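Evaluación de Brivoteo, un paquete de simulación para celdas de dos brazos

Informe de prácticas, módulo de automatización

El objetivo del trabajo era decidir si el paquete Brivoteo, que distribuye la firma Pakura, sirve para preparar ejercicios de recogida y depósito antes de pasar al laboratorio. Se usó la licencia educativa en los equipos del aula Lazăr. La tarea elegida fue la más sencilla del catálogo: llevar una pieza pequeña del contenedor rosa a la bandeja turquesa. 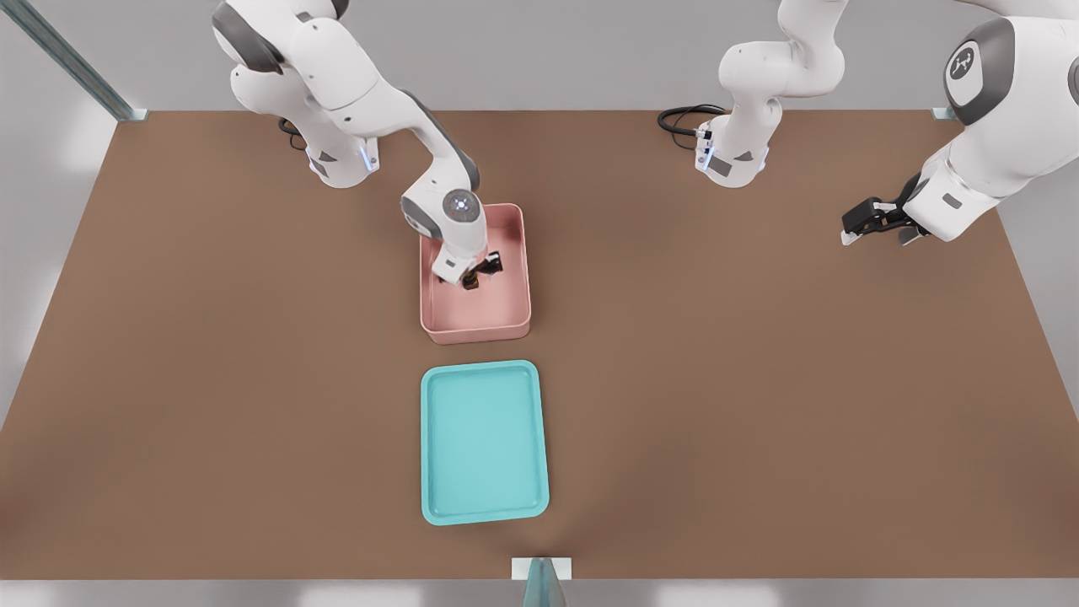 Floarea Vasiliu

La instalación ocupó una tarde. El manual explica bien los controladores, pero dedica una sola página a las colisiones y tuvimos que consultar al soporte técnico, que contestó a las 8 de la mañana siguiente. El archivo de la celda incluye los dos brazos ya montados al fondo de la mesa, así que no hubo que calibrar posiciones.

En la tarea solo trabaja el brazo izquierdo. La parte delicada es el agarre dentro del contenedor, por la cercanía de las paredes. El derecho mantiene su pinza en el aire, a un lado, y se dejó en esa postura durante todas las pruebas.

Se lanzaron 100 ejecuciones con la configuración de fábrica. El registro completo tiene 3207 líneas y se entrega como anexo. Casi todos los fallos corresponden a trayectorias que el planificador rechazó antes de cerrar la pinza. Virgil Munteanu repitió la serie con la velocidad de aproximación reducida y los rechazos bajaron, a costa de un ciclo más lento.
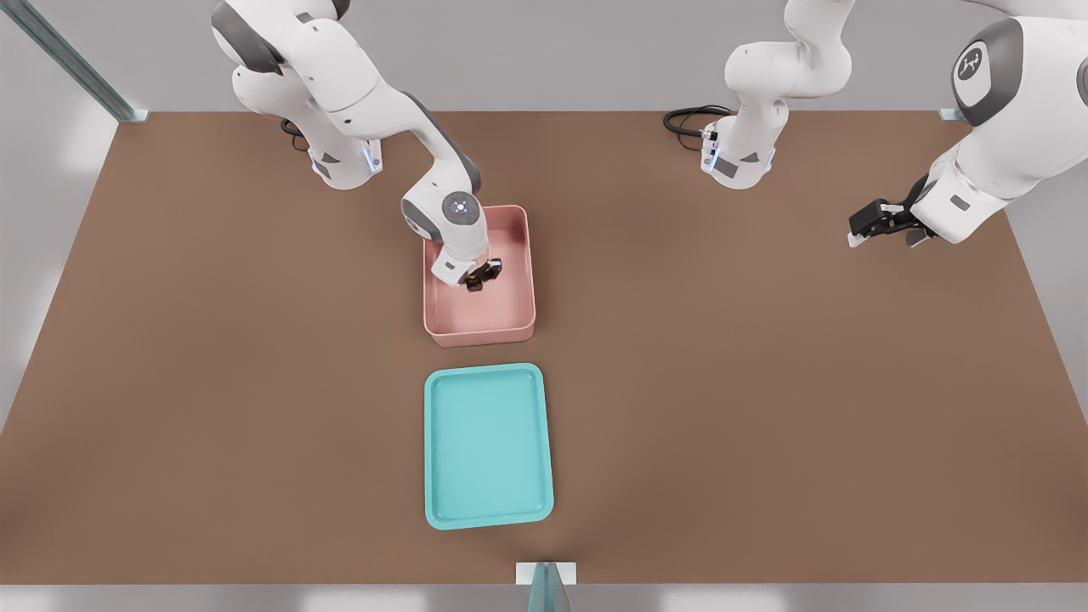 ¿Se puede usar el paquete sin saber programar?
Para las tareas del catálogo basta con el editor gráfico; para modificar el agarre o añadir piezas propias hace falta escribir scripts.

También se probó Stilar, el visor de resultados que viene con la licencia. Permite comparar 2 series a la vez y exportar las curvas de cada articulación. La exportación se bloqueó con el registro completo y hubo que dividirlo.

Recomendamos renovar la licencia para el próximo curso y pedir a Pakura la documentación de colisiones que falta.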